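Picking arm stopped after cable catches on joint at Onlow

Onlow has stopped one of its bin-picking robots in the Dremden workshop after a cable on the arm caught during a turn and pulled partly out of its connector. The fault happened on Saturday at 4:20 in the afternoon. Two persons were in the room and neither of them was hurt.

The robot was doing a picking trial, in which the arm reaches down into a grey bin, takes one part and places it outside. The trial was planned for 420 picks. It ended at pick 116, when the gripper lost its signal and opened while the arm was still moving. A metal part fell back into the bin from a height of 18 centimetres.

According to the fault note, which Onlow has shared with the other users of the workshop, the arm itself did not report any error at first. The controller saw a normal movement and continued with it. The protective stop came only when the load on the last joint went above its limit, and by this time the cable had already been stretched.

The cables on this cell run outside the arm, in a loop around the end joint. This is a usual solution when a gripper is added later, but the loop needs the right length. If it is too short, it pulls at the end of the turn. If it is too long, it can hang in front of the fingers or catch on the edge of the bin. In the note, Arsen Hrynyshyn writes that the loop was made longer in October, when the gripper was changed, and that the turning limit in the program was not checked again afterwards.

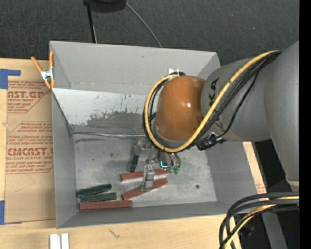 Ulises Acuña does not agree that the length of the loop is the main point. In a comment under the note he writes that the program should never have allowed the last joint to turn so far in one direction, and that a shorter cable would only have failed sooner. He asks also why the gripper is set to open when the signal is lost. For light parts it makes little difference, he says, but the same setting is used at Aitken, where the parts are heavier and people stand closer to the bin.

Onlow has answered that the setting will be changed so that the fingers stay closed after a loss of signal. The change has to be tested first, as a gripper that stays closed can be a danger of its own if a hand is caught in it. Until the test is done, no person may reach into the bin while the arm has power, also not to straighten a part that lies badly.

The connector has been replaced and the cables will be checked along their full length. Proltar, which looks after the arms in the workshop, will set a new limit for the last joint and then run 20 slow cycles with an empty gripper. The person at the controls must keep a hand near the stop button during all of them.

Users who have a similar cable loop on their own cell are asked to turn the last joint by hand control to both ends of its range, at the lowest speed, and to watch the cables the whole way. If a cable becomes tight or touches the bin, the cell should be switched off and the fault written in the workshop book before the next shift begins.

The picking trial will start again from the first pick when the slow cycles are finished. Onlow has not given a day for this.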